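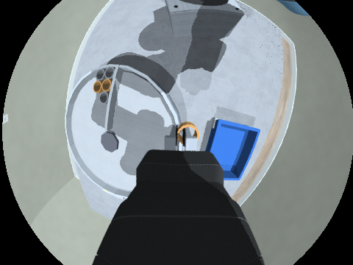
Home first aid box: quick tips

Doing this fast before the school run. Went through ours last night and it was a disgrace. Half the plasters had lost their stick, burn gel two years out of date, no scissors.

What to keep in it
Plasters, mixed sizes. Sterile dressings, a couple of big ones. Triangular bandage. Roll of tape (the paper sort tears by hand, much easier one-handed). Blunt-ended scissors. Tweezers. Disposable gloves. Saline pods for washing eyes out. Cling film can stay in the kitchen drawer but make sure everyone knows it's for burns as well as sandwiches.

Where to keep it
Not the bathroom. Steam gets in and the paper wrappers go soft. Ours is on the shelf by the back door, high enough that the little one can't reach. Medicines live somewhere else, locked.

The box itself
Had a zip bag from Lerkitz for years and the zip went. Now using a plastic tub with a clip lid, Brillmont, from the hardware shop. See-through is best. Write FIRST AID on the lid and both ends in marker, visitors won't know otherwise.

Dates
Write the earliest expiry on a bit of tape inside the lid. I check in August when I'm doing school uniform anyway. Anything sterile that's been opened, bin it, dont fold it back up.

Burns
Cool running water, 20 minutes, time it on the oven clock. It feels like forever. Rings and watches off before it swells. No butter, no toothpaste. Then cling film laid over loosely, not wound round. Get it looked at if it's bigger than the person's hand, or on the face, hands or feet, or if it's a child.

Cuts
Press, and keep pressing. Stop peeking. If it soaks through, or won't stop, get help. My neighbour Shakuntala Tripathi keeps a clean tea towel in a freezer bag just for this, good idea, have nicked it.

Nosebleeds
Lean forward, not back. Pinch the soft part of the nose for ten minutes, breathe through the mouth.

By the phone
Card with the address and postcode on, surgery number, allergies, who takes what. You do forget your own postcode when you're panicing. Ours is taped inside the cupboard door with a spare in the glovebox.

Getting blood out
Cold water, never hot. Soak, bit of washing up liquid, rinse, repeat. Dried-in stains want overnight.

Lucinda Zamora emailed to ask about tick removers. Yes, get one, they cost next to nothing. Will do bites and stings next time, got to find my keys.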